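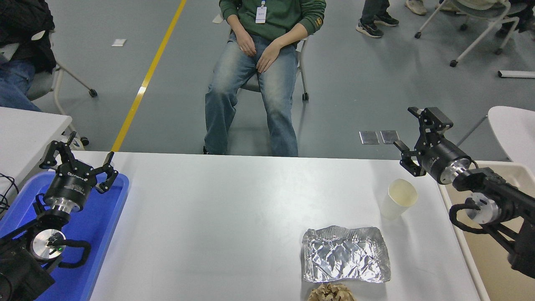
Tamara Karpenko

I went back and forth on whether to write up the Trultine battery backup, seeing as I've only owned the thing since July, but two people in my building have asked me which one I bought and I'd sooner type it all out once than keep repeating myself in the elevator. So get comfortable, I do go on a bit.

Some background. I work from the spare bedroom, and our street loses power more often than it should. Usually it's a blink, just long enough for the lights to dip and the router to restart and kick me off whatever call I was on. My old backup was a hand-me-down from my cousin Yurii Sirko, and by spring it was beeping at me in the middle of the night with a battery that wouldn't hold. I looked at a replacement battery (40 dollars plus shipping) and decided I'd rather put the money toward something new with a warranty.
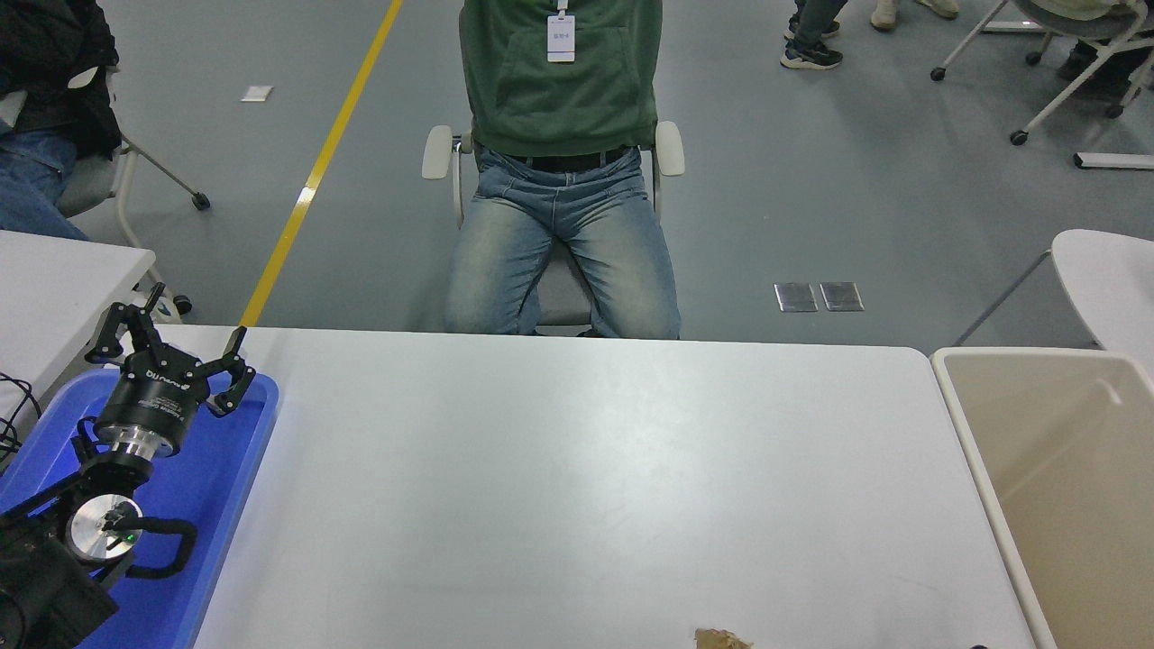 The Trultine was on sale, and it's the smaller of the two they sell. Setup was pleasantly boring. You slide off the panel underneath, connect the battery lead, close it up again and leave it plugged into the wall overnight. The booklet is short and the print is tiny, so have your reading glasses handy! There are two rows of outlets on the back, one that's battery plus surge and one that's surge only, and the labels for them are gray on black. I got it wrong the first time and had my desk lamp nicely protected while the modem went dark. Put a bit of bright tape on the battery side and save yourself the trouble.

I have the modem, the router, a laptop dock and one monitor on it. With all of that running I pulled the plug on a Tuesday evening and sat there with a cup of tea and the kitchen timer. It kept going for 59 minutes, which delighted me, though I should say the laptop was full and hardly drawing anything. With my husband's desktop added it dropped to 7, plenty of time to save and shut down, and that's really all I'd ask of it.

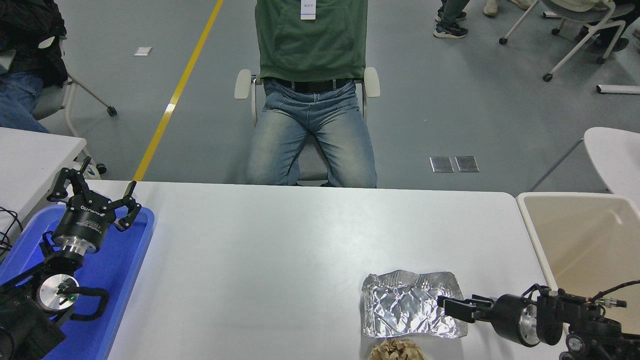 Now the grumbles. The alarm is loud, and it chirps all through an outage unless you hold the front button down for what feels like forever. You can mute it for good in the software, but the software is homely and wanted me to make an account, so I gave up on it for a week before trying again. The display is also brighter than I'd like. It dims after a while, then lights up again whenever the voltage wobbles, and if you sleep in the same room you'll want to turn it to face the wall.

The cord is on the short side too, and the plug is a fat one that blocks the outlet next to it. I ended up moving the bookcase.

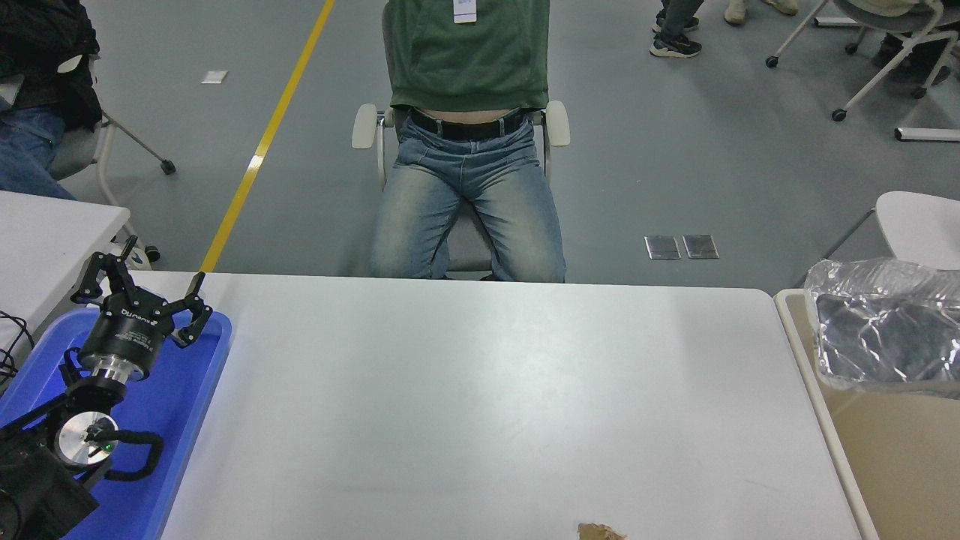
Zoriana Kuzmenko downstairs has the Flovham, the one everybody recommends, and she kindly let me come poke at hers. It's quieter, the outlets are spaced better for chunky adapters, and the labels are in plain white letters you can read from standing height. It also costs around 200 dollars more than I paid. If you're running a big desktop and a couple of drives that mustn't go down, I'd say go ahead and spend it. For a router and a laptop, I can't see the point.

One email to Trultine support, about the mute button, was answered the next morning by a real person who was perfectly nice about it. Four stars from me, and I'd buy it again at the sale price. I'll add a note here when the battery needs changing.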